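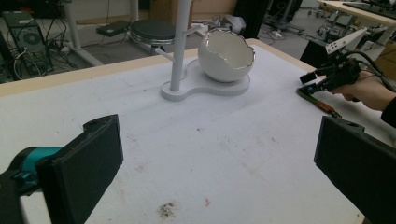
*White bowl in the form of a cracked eggshell, with a silver rim.*

# Why Do Some Things Look White?

**Bernwood Science Library for Young Readers**
Text by Naledi Mkhize. Reviewed by Siyabonga Shezi.

Snow is white. So are milk, salt, sugar, paper, clouds, and many dinner plates. These things are made of very different materials, and yet they look alike in one way. This booklet explains what they have in common. Words printed in **bold** are listed again in the word list near the end.

## Light comes first

To see anything, a person needs light. Light travels from the sun, a lamp, or a candle. It strikes an object, and part of it bounces off. When that light enters the eye, the brain works out what the eye is looking at.

Sunlight seems to have no color of its own. It is a mixture of many colors, from red through orange, yellow, green, and blue to violet. The colors can be seen separately in a rainbow, where drops of water bend each color by a slightly different amount. When all of the colors reach the eye together, people see white.

A red apple looks red because its skin soaks up most of the other colors and sends back mostly red. To soak up light is to **absorb** it. A black coat absorbs nearly all of the light that falls on it and sends back very little. A white object absorbs very little. It sends back nearly all of the light, with the colors still mixed.

## Why is a mirror not white?

A mirror also sends back nearly all of the light that reaches it, but a mirror does not look white. The difference lies in the direction the light takes when it leaves.

The surface of a mirror is extremely smooth. Light that arrives from one direction leaves in one direction, the way a ball bounces off a flat gymnasium floor. The pattern of the light is kept, and so we see a picture of the room, or of ourselves.

A sheet of paper is different. Under a microscope, paper is a tangle of tiny fibers. Light enters the tangle, bounces from fiber to fiber, and comes out in every direction. This is called **scattering**. The pattern is lost, the colors stay mixed, and the paper looks white from wherever one stands.

A shiny plate can do both of these things. Many plates and bowls have a thin, glassy coating called a **glaze**. Some of the light bounces off the smooth glaze and makes a bright spot. The rest goes through to the material underneath and is scattered. A metal trim, such as a line of silver along a rim, behaves more like the mirror and flashes when light catches it.

## White things made from clear things

A single grain of salt, seen through a magnifying glass, is clear. A spoonful of salt is white. Nothing has been added to it.

Each time light passes from air into a clear material, or from the material back into air, a little of it bounces off. One grain has only a few surfaces. A spoonful has thousands, facing in all directions, and light that enters the pile is turned this way and that until most of it comes back out again.

Snow works in the same way. An ice cube from a good freezer may be clear as glass, but snow is made of many small ice crystals with air between them. Crushed ice is whiter than an ice cube for the same reason. Clouds are white because sunlight is scattered by great numbers of tiny water droplets. When a cloud is very thick, less light gets through to the bottom, and people standing on the ground see gray.

The hairs in the outer coat of a polar bear have no white coloring in them. They are almost clear, and many are hollow. The skin beneath is black. The bear looks white because its fur scatters the light. 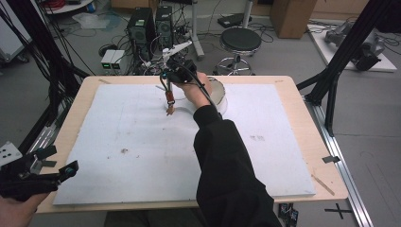 Bernwood Science Library · No. 122 · Page 3

## Bubbles and foam

Air can also be trapped inside a material. When egg whites are beaten, a clear, runny liquid fills with small bubbles and turns white. Soap does the same: the water in the basin may be clear, and the liquid soap may be green, while the lather on top is white. Each bubble has a thin wall, and light is scattered from one wall to the next.

White foam board has a layer of foam plastic inside it. The foam is full of little pockets of gas, and these make the board light to lift as well as pale to look at. A shadow is easy to notice on a white board. Where light is blocked, less of it is scattered back to the eye, and the shaded part looks darker than the bright surface beside it.

## How white paint is made

Paint makers need a white powder that scatters light strongly. A powder that gives paint its color is called a **pigment**. The most common white pigment today is titanium dioxide. Its grains are very small, and they bend light more sharply than most clear materials do. A thin coat can hide a dark wall.

In earlier times, painters often used a white pigment made from lead. It covered well, but lead is poisonous, and it harmed many of the people who made and used it. Chalk and lime were used too. Lime mixed with water is called whitewash, and it is still brushed onto walls in hot places, where a white wall sends back sunlight and helps keep the rooms behind it cooler.

## Try it yourself

Ask an adult before beginning. You will need 2 clear glasses, water, a spoon, and some milk.

1. Fill both glasses with water.
2. Add one drop of milk to the first glass and stir.
3. Add a full spoonful of milk to the second glass and stir.
4. Hold a printed page behind each glass and try to read it.

Milk is mostly water, with tiny drops of fat and bits of protein floating in it. These scatter light. With one drop, most of the light still passes straight through and the words can be read. With a spoonful, the light is scattered so often that the words become hard to make out.

## Word list

**Absorb:** to take in light and keep it from bouncing back.

**Glaze:** a thin, glassy coating on pottery.

**Pigment:** a powder that gives color to paint or ink.

**Scattering:** the sending of light in many directions.

## Also in this series

- *Why Is the Sea Blue?* by Oratile Jacobs
- *Shadows and Sundials* by Thulani Fourie

Schools may copy this booklet for use in class. Printed for Bernwood by Du Plessis, April 1, 2019.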